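4. Checking the grippers in the simulator

Do this section before you power the arms on the bench. The Hadeck build uses the same joint limits in simulation and on the real frame, so a mistake caught now won't cost you a finger pad later.
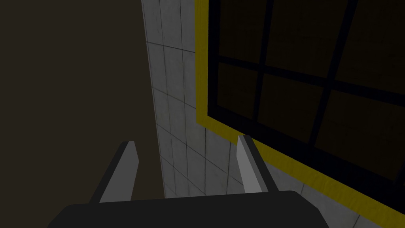
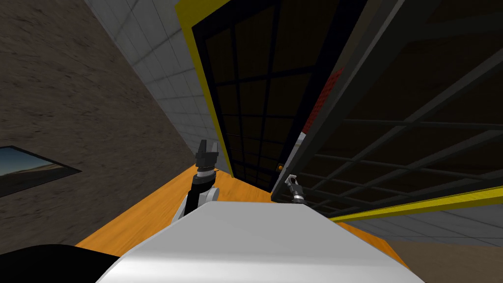 Figures 4-1 and 4-2. Simulated room with the yellow-framed panel, from two views.

1. Start the simulator and load the room file from the Keltton folder. Wait for the joint list to fill in.

2. Open the gripper camera view. Both fingers should be in view, with a clear gap between them. If you see only one, go back to section 3 and reset the camera mount offset.

3. Switch to the body view. The picture may be tilted. Leave it alone for now — you set the roll angle in step 6.

4. Send the open command, then the close command. Repeat 5 times for each gripper.

5. Read the encoder value with the gripper fully open. It should be 1,808 on the left and 1,548 on the right. Write both numbers on the build sheet.

6. Set the roll angle under Camera, Mount, and save.

CAUTION: Keep the speed at 10 percent or less near the panels. The simulated arm will stop on contact. The real one has no contact stop until you finish section 7.

Note: Older room files, from before January, have no collision shapes on the panels. Ask Ivars Sakalauskas or Consolacion Lumanlan at the shop for the current file.

7. Close the simulator before you plug in the arm controller. The two share a port.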